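Week 7: Metamorphic Rocks and How to Read Them

Welcome back! Last week we stayed with sediments, and now we get to the part of the course I look forward to every year. Take a rock that already exists, bury it, squeeze it, heat it without melting it, and you get something new. Limestone becomes marble. Shale becomes slate, then schist if you keep going. The minerals regrow in place while the rock stays solid the whole time, and I still find that amazing.

Banding is your best clue to what happened. When pressure is stronger in one direction, flat minerals such as mica line up across it - we call this foliation. Folds in the bands mean the rock was hot enough to bend.

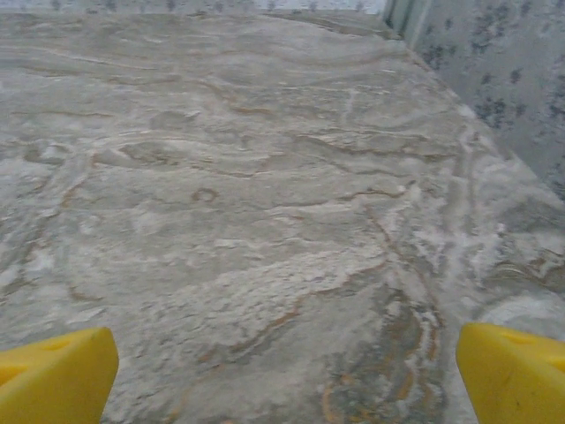 Color takes more care. Rusty browns often come from iron, and a little iron goes a long way, so don't name a rock by color alone. Try the scratch test first (calcite is soft, quartz is not), then a drop of weak acid.

For lab, bring your hand lens and the Drellby map sheet. We'll work through the Cludine samples, trays 1 to 7. Sample 2,782 is my favorite, so please be gentle with it!

Reading: the Provosura chapter, up to the section on gneiss. Write-up is 500 words, due before the next lab.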